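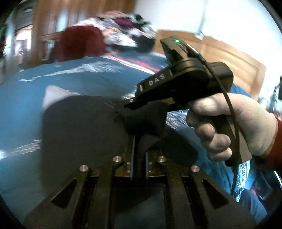

Section 5: Recording a two-handed cloth task

5.1 Scope

This section covers recording a demonstration in which an operator handles clothing with two hand-held grippers, one in each hand. It applies to garments laid out on a bed or table in a furnished room. Teleoperated recording with the Arside arm pair is covered in Section 6.

5.2 Before you start

1. Clear a work area large enough to spread one garment flat. Other clothing can stay within reach if it forms part of the task.
2. Put on gloves if the task sheet calls for them. Change gloves when the fingertips become slippery.
3. Check that the jaws of each gripper open and close fully. The pads must sit flat against the inner faces of the fingers.
4. Route any cable along the outside of the hand, clear of the cloth. Leave enough slack to reach the far edge of the work area.
5. Open a new session in the Honedov recorder and enter the task number. Task 77 is "fold one dark garment on a patterned cover".

Note: Dark cloth is hard to track under weak room light. Turn on the ceiling light, and close the curtains if direct sun falls on the cover.

5.3 Recording

1. Hold both grippers open over the garment and stay still until the recorder shows Ready.
2. Close one gripper on a corner or edge. Take a small pinch of cloth and avoid catching the bed cover underneath.
3. Lift the pinched corner slightly before moving it sideways. Keep the other gripper open and close by.
4. Bring the second gripper to the next edge and close it. Move both hands at an even pace.
5. Lay the cloth down, then open the jaws fully before drawing back.
6. Return to the start pose and press Stop.

Caution: Keep loose sleeves away from the linkage. The pivots can pinch fabric and skin when the jaws close.

5.4 Moving between positions

Fast turns of the wrist blur the view and weaken the position estimate. The recorder accepts short blurred passages of up to 4 seconds. Anything longer is marked Lost, and the take has to be repeated.

When you need to put one gripper down or reach to the side of the bed, move the idle hand first and keep the other pointed at the garment.
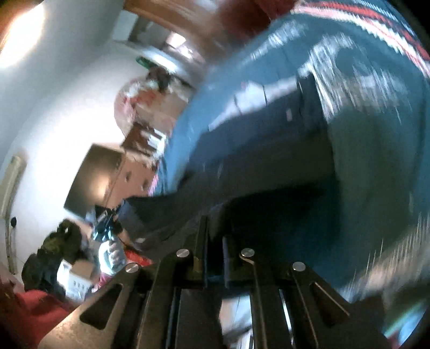 Obeidat asked whether a take should be thrown out when one hand leaves the work area partway through. In its experience the trained policy copied the pause and stopped with the cloth half folded. Keep the take if the hand comes back and the fold is completed, but add the flag SIDE REACH so that the pause can be trimmed before training.

5.5 Checking the take

1. Play the take back at normal speed.
2. Confirm that both finger tips are visible at each grasp.
3. Compare the jaw opening trace with the video. A flat trace during a grasp means that the gripper needs recalibration – see Section 3.
4. Mark the take Keep or Discard, then upload it to the Trarmont server.

Error 131: The recorder has lost time sync between the two grippers. Stop, restart both units and begin a new take. Do not join the two parts.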